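Do Reading Logs Make Students Read More?
Final project report, Methods in Education
Diễm Sầm and Roscoe Quintanilla

1. Why we picked this

Both of us had to keep a reading log in middle school. Every night you wrote down the title, the pages, the minutes, and got a parent to sign. Roscoe's mother signed a whole month at a time. Diễm read a lot and hated the log, and by May she was making up page numbers for books she had really finished, which tells you something about what the log was measuring.

The claim we set out to check is the one printed on the handout that still goes home at Menia Middle School: "Students who log their reading read more." No source is given. We asked the front office where the sentence came from and were told it had always been on there.

2. What we had to work with

The school let us use 1029 log sheets from one school year, with the names removed and replaced by a code. Each sheet covers one week for one student. We also got library checkout totals for the same codes. Five teachers answered a short survey, and 8 students sat down with us during lunch to talk about how they fill in their sheets.

We want to be plain about the limits. The school picked which sheets to give us. We don't know how many were thrown out or never turned in, and a missing sheet is probably not the same as an average sheet. Students who don't do the log don't show up in a study of logs. We brought this up with our instructor in the proposal stage and were told to go ahead and write it down as a weakness, so we are writing it down.

3. What the sheets say

The first thing we noticed is how tidy they are. The assignment is 20 minutes a night. On 400 of the sheets, every single night is marked as exactly 20 minutes. Real reading doesn't look like that. People fall asleep, or get to a good part, or have a game that runs late. We don't think all of those students were lying. Some of them may set a timer and stop when it goes off. But if a timer is what's going on, then the log has turned into a cap, and the handout doesn't mention that either.

The page counts don't help much. One code has the same student reading a graphic novel and a long history book at the same number of pages per night for three weeks. Another lists a book as finished and then starts it again in the middle the following week. We found these by reading through the sheets by hand, so we can't say how common they are. We stopped looking for them once it was clear we could keep finding them.

4. Logs against checkouts

If logging leads to more reading, you would expect the students with the most complete logs to check out more books. We compared the two and saw very little connection. Some students with perfect logs checked out almost nothing all year. Some with big gaps in their logs were in the library all the time.

There are good reasons not to lean on this too hard. Books come from other places. A student may own plenty at home, borrow from a cousin, or read on a phone. Checking out a book is also not reading it. One of the students at lunch said he checks one out every time the class visits because you have to leave with something, and returns it the next visit. So our second measure has the same kind of problem as our first, and comparing one shaky number to another does not give you a solid one. Most of the articles we read for the background section make this comparison anyway and then sound very sure about it.

5. What the teachers said

Three of the five teachers said the logs work. When we asked how they could tell, two of them said that students turn them in. The third said parents like them. The other two were less happy with them but said they would keep using them, as there has to be some grade for home reading and nothing else is as quick to mark.

We think this last answer is the most useful one in the survey. The log may be a grading tool that got a reading claim attached to it later. That isn't a crime, but the handout should say so.

6. Things people suggest instead

We looked at three other ideas. The first is an app called Budix, which the district has been offered. It replaces the paper log with a timer and badges. As far as we can see it is the same log with a timer built in, and a student can leave the timer running during dinner.

The second is paying students in points for a class store, called the Putach plan after the school that started it. The report on it says that reading went up, and reading was measured with logs.
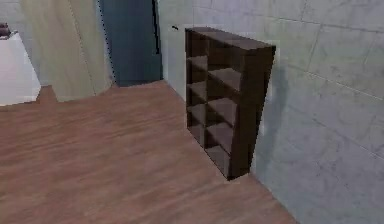
The third is to give each classroom its own small library and some free time, with nothing to fill in. This one appealed to us and so we tried to be harder on it. Leclerc Middle School, across town, switched to classroom libraries two years ago. Their librarian was kind enough to talk to us and said the rooms feel different now. We asked whether students read more. She said she believed so but had not measured it, and that the first year a lot of books just left the building and didn't come back. She was not sure if that counted against the plan or for it.

Cost is also a question. Shelves are a one-time purchase but the books wear out, and a room full of old titles that no student wants will not do much for anyone. We could not get a price from the district.

7. Where this leaves us

We can't say that logs make students read less. Diễm wanted to, and our first draft did, and the instructor's comment in the margin was "how do you know?" We didn't. What we can say is that at this school we found no support for the sentence on the handout, and that the sheets themselves are too neat to be used as proof of anything about reading time.

If somebody wanted to do this properly, they would need two groups of classes, one with logs and one without, and a way of checking reading that doesn't depend on the student writing it down or on a parent signing. We spent a full class period trying to think of such a way. Short talks with each student about their book seemed best, but that takes a teacher's time, and all five teachers had already told us they have none.

Our one request to the school is small. Take the sentence off the handout, or put a source under it. We sent this to the office along with a copy of our tables and have not had an answer yet.

Who did what: Roscoe typed in the sheets and made the tables. Diễm ran the survey and the lunch talks. We wrote sections 4 and 7 together and disagreed about most of section 6.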